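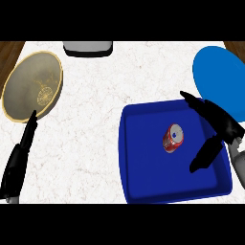 May
By Intan Hidayat, Hillwood Research Communications

The manipulation group at the Hillwood laboratory has spent the past year on a narrow question: how much of a two-armed robot's kitchen training can be done in simulation before any hardware is switched on. Arif Hidayat, who leads the work, discussed the group's latest results in an interview at the laboratory.

The method, called Runia, begins with a small set of demonstrations recorded by human operators in a simulated kitchen. Software then changes the position of the objects and the finish of the surfaces, and replays each demonstration with corrections. From 80 recorded demonstrations, the group produced a training set of 500.

"We were careful not to produce as many as we could," Hidayat said. "Earlier versions gave us thousands of runs, and a large share of them taught the arms poor habits. A run is now kept only if both arms finish in a position from which a new task could begin."

The tasks are ordinary ones. The arms work over a marble counter set with plates and a tray, and the items they handle include a crushed soda can. Hidayat said the can received more attention than any other object.

"A new can is a cylinder, and the grasp is well understood," he said. "A crushed one has no reliable axis. The policy has to decide where to close the fingers from what it sees, and the raised walls of a tray limit the directions it can approach from."

The group compared Runia with Sembiring, its earlier method, which trained each arm separately and joined the two afterward. Under Sembiring, the idle arm often drifted into the path of the working one. Runia trains 2 arms under a single policy, and Hidayat reported that collisions between them fell sharply in testing.

He was more reserved about grasping. "The improvement there is real but modest – we would not claim otherwise," he said. "Thin plates remain difficult. The fingers tend to push the rim along the counter before they get under it."

Trials on physical arms will begin in the Stakis building, where 2 workstations are being fitted out. Hidayat expects friction to be the main source of error, as simulated contact between a finger and thin metal is still an approximation. The group intends to report failed trials along with successful ones.

This site uses cookies to improve your visit. By continuing to browse, you accept our cookie policy.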